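Notebook, right arm and hand, December

Picking up from the last entry. The enclosure task is still on the Pultden cell. Same arm, same hand, same white table. Today was meant to be lid opening on repeat, and most of it went to chasing a fault instead.

What happened, in order.

Morning warm-up was fine. Homed the arm, homed the fingers, ran the open and close cycle. Finger currents normal. Wrist temperature normal. Started the lid routine with the smoky window closed and all four lid screws in, window to be lifted by the thumb.

First part of the session the thumb found the edge of the window and lifted it on nearly every try. Then it started landing short. A little at first, and I put it down to the box creeping on the tabletop, so I pushed the box back to its mark and carried on. That was a mistake. The box had barely moved. The arm was the thing that had shifted, and I lost most of an hour by not checking.

A bit after 11 the thumb came down on the window itself and kept pushing. The force limit should have stopped the move. It did not trip. The arm pressed until the box slid toward the tray and then the wrist joint faulted on following error. Hit the stop. Cut power at the arm, left the hand controller up so the log would not be lost.

No damage to the window that I can find. Hinge still works by hand. Thumb pad has a flat spot. No one was inside the line when it happened.

After the restart I jogged back to the approach pose at slow speed and held there, thumb just over the right edge of the window, to compare the commanded position with where the tip was. 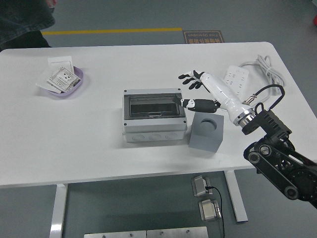
Bạch, reading this over before lunch, wanted to know why the force limit was being trusted at all when the wrist sensor had not been re-zeroed after the last cable change, and asked for the arm to stay at slow speed until that was settled. Fair point. I had re-zeroed the fingers and assumed the startup script did the wrist too. It doesn't. It loads whatever offset was saved last.

So there are two faults here, and I want to keep them apart in the notes.

Fault one, position. With the arm held still at the approach pose, the joint readings and the commanded values agree. The tip is still off by 3 mm toward the wrist. If the encoders agree and the tip is off, the error is past the last encoder, so either the flange or the hand mount. Put a wrench on the flange bolts. Two of them turned. Not loose enough to rattle, but they turned. The paint marks on those two no longer line up, and I should have looked at them during warm-up. Checked the joint housings as well while the wrench was out. Those were all tight.

Fault two, force. The wrist sensor offset is stale. Pulled the log and the sensor was reporting a steady pull in the opposite direction to the push, so the thumb had to cancel that out before the reading began to climb. The limit was set at 33 N. By my arithmetic the real force on the window was closer to 70 N when the joint faulted. That is far too much for a plastic window, and far too much for a hand if somebody had been reaching in to straighten the box. I had done exactly that an hour before, with the arm paused and not powered off. Not doing that again.

Also looked at the cable. It arcs over the arm from the wrist housing, and with the wrist rolled for the thumb approach it gets fairly tight. I think some of the false pull comes from the cable itself. To test this I rolled the wrist slowly through its range with the hand empty and watched the sensor. The reading follows the roll angle. It is worst near the approach pose. Gave the cable more slack at the clip and repeated. Better, but it does not go away. The slack may now catch on something else, so watch it on the first few runs.

Done so far:

Flange bolts removed one at a time, cleaned, thread lock, torqued, new paint marks.
Wrist sensor zeroed with the hand mounted and nothing touching it.
Zero step added to the startup script. The script now refuses to continue if the resting value is outside the band.
Thumb pad swapped. Old one is in the bag with the Nisberg spares.
Force limit on the lid routine lowered. It will stop more often than it needs to and I am fine with that.

Tried after lunch, slow speed only. Thumb lands on the edge again. Blocked the window shut with tape to force a trip and the limit stopped the arm right away, three times out of three. Took the tape off and ran a short set. Lifts looked normal.

Not done:

Recalibrate the hand to the flange. The old calibration was taken at some point before the bolts moved and I don't know when they started moving, so any lid data from this week is suspect. I have flagged those runs and not deleted them.

Long run. I want 100 cycles at slow speed with the bolts checked at the end before anyone turns the speed back up. The speed cap is set in the config with a comment saying why. Please leave it.

Socket panel task is on hold too. It uses the same approach with more push behind it, so it waits for the calibration.

Write to Irnell about the flange. Their sheet gives a torque and says nothing on thread lock. Ask if it is supposed to go on dry.

Thread lock needs to sit overnight. Arm is parked and powered off, key is out.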